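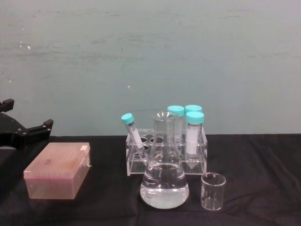 How does a two-armed robot learn to prepare samples at a laboratory bench?

It learns from recorded demonstrations. An operator guides both arms through a procedure many times, and a model is then trained to produce arm movements from the camera views and joint positions saved during those sessions. The model receives no written list of coordinates and must find each item for itself whenever the layout of the table changes.

Bench Manipulation Gallery
Kavanagh Laboratory Automation Group, Trasitz
Page last revised 10/05/2019

This gallery accompanies the Group's report on the Drandska method, a procedure for training robots on short laboratory tasks from a limited number of demonstrations. The report is available from the publications page. The notes on this page are intended for readers who wish to see the working arrangement without consulting the full text, and for partner laboratories that are preparing a table of their own.

Work on the method began in March with single-arm trials on one type of container. The two-arm study followed, using common bench items of several shapes and materials. The training set for the study consists of 300 demonstrations, divided among 13 tasks. Each demonstration is stored with the views from all cameras, the joint positions of both arms, and the opening of each gripper. Recordings in which the operator abandoned the task are kept in a separate directory and were not used for training.

Clear objects on a dark cloth

Transparent ware remains difficult for camera-based systems. The outline of a glass vessel is often faint, and whatever stands behind it can be seen through it with its shape altered. The Drandska method does not attempt to rebuild the full surface of such an object. It estimates a small set of grasp points and revises them as the gripper approaches. A plain black cloth and a plain wall were selected for the baseline condition so that errors caused by the glass itself could be studied separately from errors caused by a crowded background. A further condition, with patterned cloth and printed paper on the table, is described in the fourth section of the report.

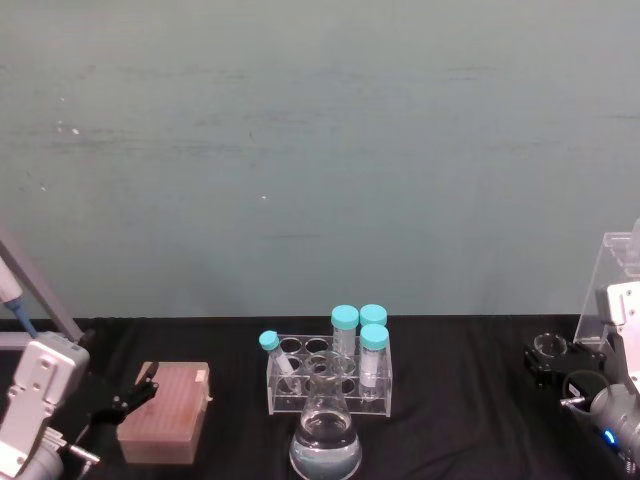
Task layouts in the Drandska study are drawn from a written plan that states which items share the table and which of them may overlap in the camera views. The plan is deliberately demanding. Items may stand one in front of another, and a container need not be seated squarely in its holder. The conical flask in front of the clear rack covers part of the rack's lower front, and the tube at the far left leans outward with its turquoise cap tilted up, so a model that assumes every tube is vertical would begin its approach from the wrong angle. Grasp points for tubes are therefore expressed relative to the axis of the tube. Labels on the tube bodies are treated as ordinary surface texture and are not read by the system.

Division of work between the arms

Both arms are controlled by a single model. Earlier versions used a separate model for each side and a fixed rule for deciding which arm moved first. The rule was safe but slow, and it could not be applied to tasks in which one arm steadies an item while the other works on it. Under the present arrangement the arms may move together, subject to a minimum distance that is enforced by the controller and cannot be changed by the model.

Evaluation

The trained model was tested in 225 trials. Item positions were set from a prepared list before each trial, and the operator was not permitted to adjust the table once the trial had begun. A trial was scored as complete only if every step in the task had been carried out in order. Partial results are given in the report's appendix, together with the scoring sheet. Training was stopped at 2000 passes through the data for all versions under comparison.

Two limitations should be noted. Small, low glassware placed close to a larger vessel was missed more often than any other class of item. In addition, the model was slow to recover after a tube shifted in the grip, and in many cases it returned to its starting position before trying again. Both matters are being addressed in the next stage of work, which will be conducted jointly with the Gernance facility.

Use of materials

Images on this page may be reproduced for teaching and for noncommercial research, provided that the Kavanagh Laboratory Automation Group is credited. Requests for the demonstration files should be submitted through the data access form and should state the intended use, the name of the institution, and the storage arrangements available. Requests from commercial organizations are handled by the Trasitz licensing office.

Related pages: Publications | Data access form | Table preparation guide | Gernance joint program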